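Cloklow gripper cell: setup and maintenance FAQ
Mirani bench, Ponport workshop

Which finger pads does the cell use?
The dark angled pair, part 766. Left and right are mirrored and not interchangeable. Check the part number on the back face before fitting.

How tight should the finger screws be?
2 N·m, dry threads. Do not use threadlocker on the aluminium carriage. If a screw spins without biting, tag the carriage and send it to Drondadness for a new insert.

How often is the gripper serviced?
Every 12 weeks. Wipe the rails, apply fresh grease, cycle the fingers from fully open to fully closed and check for even travel. Grease colour does not matter; grey streaks on the cloth do, and should be logged.

The fingers close off-centre. What now?
Rehome first. If the offset remains, loosen both fingers, close them on the setting gauge and retighten. An offset under 4 mm can be trimmed in software. Anything larger is mechanical.

Can I clean the wrist camera with solvent?
No. Use a blower, then a dry lens cloth. Solvent hazes the cover.

When does the wrist camera need recalibrating?
After any finger change, any collision stop, or a remount of the camera bracket. Run the board routine with the gripper empty, then a fruit placement check.
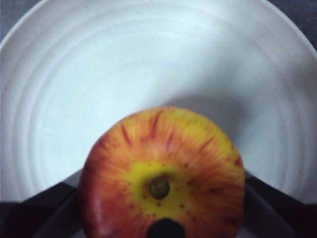 Focus on the wrist camera is set at working distance with a real piece of fruit in the grip. Lock the ring only when the view is repeatable between picks. With an apple held over the white bowl, the blossom end and the red streaks should be readable; slight softness on the skin, as in this view, is acceptable. Both fingers should show low in the view, one on each flank of the fruit. Save a reference still with the calibration file.

Does the bowl have to be white?
The placement check was tuned on a white bowl over a dark surface. Other colours need a new threshold.

Who approves changes to the grip force table?
Guðlaug Ravn. Send the old and new values with the service log attached.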